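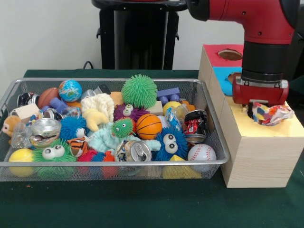

Review: the Prorkusley sorting method, as released by Coveck

March 24, 2026

Prorkusley is a training recipe for single-arm sorting. You give it teleoperated demonstrations of an arm moving mixed objects out of a bin and into openings, and it trains a policy that picks a grasp point and a drop point together, before the arm moves. Coveck put out the code in August along with a paper and a small set of trained weights. I have been running it on and off since then and this is a review of the release as something to use, with some comments on the result the paper claims.

The main claim is that choosing the drop point early changes how the gripper takes hold of the object. Most recipes I have used treat these as separate problems. The arm grabs whatever is easiest to grab, carries it over, and then finds out that the thing is sideways across the hole. With cans and hard balls this costs a little time. With film wrappers it is most of your failures.

Setup took me 2 days. The install itself is fine. The calibration script is poorly documented and assumes a camera height that isn't written down anywhere except in a comment in the config file. If your view comes from one side, read that comment first. I lost an afternoon to it.

For test objects I used what the paper recommends, a crowded wire basket with soft toys, rubber puffer balls, sports balls and crushed cans all on top of each other, and a set of boxes with round holes as the targets. The crowding matters. The baseline I compared against, Gethin, does well when objects are spread out and gets much worse when a plush arm is lying over the can it wants.

I collected 50 demonstrations for fine-tuning, then ran 20 trials per object type with each policy. On balls I could not separate the two. On cans Prorkusley was a bit better. On wrappers it was clearly better, and the reason shows up when you watch the gripper.

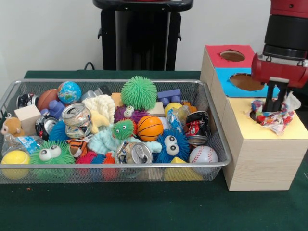 A wrapper is awkward because it has no fixed shape. Part of it can be in the hole while the rest lies over the edge, and if the fingers open too early it stays there. Prorkusley keeps its grip while the fingers go down into the opening and lets go late. Gethin tends to release at the surface. Coveck's paper calls this a learned behavior, and I think that is fair, but the demonstrations in their set also release late, so some of it is copying. I would have liked a run with early-release demonstrations to see how much of the gain is left. The paper doesn't have one.

Other complaints. Training needs 3 separate config files that repeat the same values, and if they disagree you get no error. The policy will sometimes hover over a spiky puffer ball for a long time without committing. The logging tool writes everything to one folder and overwrites old runs unless you rename them - I learned this the usual way.

There is also a port by Viltstead with a cleaner interface. It drops the joint grasp and drop prediction to save memory, so the wrapper results don't carry over. Skip it if wrappers are your problem.

If you sort rigid parts, you don't need Prorkusley, and Gethin is easier to live with. If you have film, bags or anything that crumples, it is worth the setup time. I am keeping it on our bench and will try it next with smaller holes.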